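Giving Up the Second Freezer

13 June 2025

We unplugged the chest freezer in the garage on Monday. It had been running since we moved into this house, and for most of that time I could not have told you what was in the bottom half of it.

I started thinking about it in January, when the electric bill came to 208 dollars. That is high for us, even in a cold month. I went through the house with a plug-in meter borrowed from Pacita Abella down the street and left it on each appliance for two days. The dishwasher was fine. The television was fine. The old freezer used more than the kitchen refrigerator, and the refrigerator is the one we open all day long.

So the plan was to eat our way down to the bottom and then turn it off. I wrote up a list of what was in there and taped it to the lid. It ran to 70 items, counting each bag or tub as one. Some had labels and some did not. My handwriting on freezer tape has never been good, and "br. ch." turned out to cover both braised chicken and broccoli cheese soup.

The first month was easy. We ate the things we liked, which were at the top. There was a good beef stew, a lot of bread, and the peach halves from the summer before. We bought milk, eggs, onions and fresh greens and not much else.

The second month was harder. By then we were down to the things I had frozen because I did not want to throw them out. I had kept every ham bone, and there is only so much split pea soup two people will eat. I gave two bones to Tatsuya Maruyama, who makes a better soup than I do anyway, and he brought back a quart of it. Technically that was a step in the wrong direction.

Unlabeled tubs went in the refrigerator the night before and we had whatever was in them. Most were tomato sauce. One was applesauce, and I had already boiled the pasta.

A few things did get thrown out. Fish that has gone white and dry at the edges is not coming back. The same goes for ice cream with crystals all the way through. I had half a bag of cranberries that I can't date at all, but they were fine in muffins.

The harder change has been in how I cook. I used to make a double batch of nearly everything and put half away. With only the small freezer over the refrigerator, I have to decide at the stove how much we will eat. I bought a smaller stockpot at the thrift store for 5 dollars and moved the big one to the high shelf, and that has done more than any amount of planning.

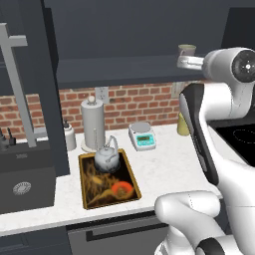
I also shop differently. I used to buy the family pack of chicken thighs because it was cheaper per pound, and then pay to keep it frozen until April. Now I buy what fits in one pan. The price per pound is higher and the total at the register is lower. Ah-rin Joo asked me if I miss having a backup for nights when I don't feel like cooking. I do, a little. We keep three dinners in the small freezer for that, and the rule is that one has to come out before another goes in.

Defrosting took most of a day. I propped the lid open with a broom handle, put old towels along the bottom and emptied the water with a dustpan. Please don't chip at the ice with a knife. My brother ruined a freezer that way. I wiped the inside down with baking soda and water and left it open overnight to dry.

Baltasar Quintana is picking it up on Saturday with his truck. He has three teenagers and a vegetable garden, so it should stay full. The space in the garage will go to the bikes, once I find the wall hooks I bought for them.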